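I got lost twice on the way to Eusebio Yupanqui's workshop in Weltdale, and when I finally found the right door he already had the kettle on and was talking about capacitors before I'd taken my jacket off. I liked him right away!

Eusebio has been fixing and sorting old electronics for 11 years, and what I wanted to hear about was the bench. Everyone who comes by ends up talking about the bench.

"People tell me to clear it," he said, pouring the tea. "I did clear it once, in May. Put everything in drawers. Then I spent a week opening drawers."

So the boards came back out, and they've stayed out. He goes by what he's working on and what he's waiting on, and the waiting ones slide toward the back (that's the whole system, as far as I could tell). I asked if he ever loses anything.

"Sure. A board I bought in Lagos was missing for most of a year. It was under another board."
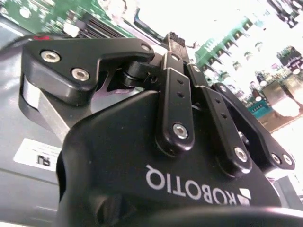 Mei Halvorsen, who shares the rent, thinks the clutter is fine up to a point, and the point was reached a while ago. She wants a shelf along the wall and a label on every board, with a date. Eusebio laughed when I passed this on and said she'd told him the same thing that morning.

"She's right about the labels," he admitted. "I write on masking tape and the tape falls off. Then I have to test the thing all over again."

They did a proper inventory together once, for the move from the old place in Grudby, and the list came to 204 boards. He gave away 50 of them before the van was loaded and says he has regretted maybe two. The rest came over wrapped in newspaper, which he doesn't recommend to anybody, and he's since switched to the gray antistatic bags. He buys those in packs of 70 and still runs out.

I wanted to know what he'd tell a beginner setting up a first bench at home. He thought about it for so long that I ate a second cookie.

"Get a good lamp before you get a good iron," he said. "And leave one corner free, the size of a dinner plate. You'll fill it, okay, but then empty it again before you go to bed."

Does he do that himself?

"Most nights," he said, and went to look for the sugar.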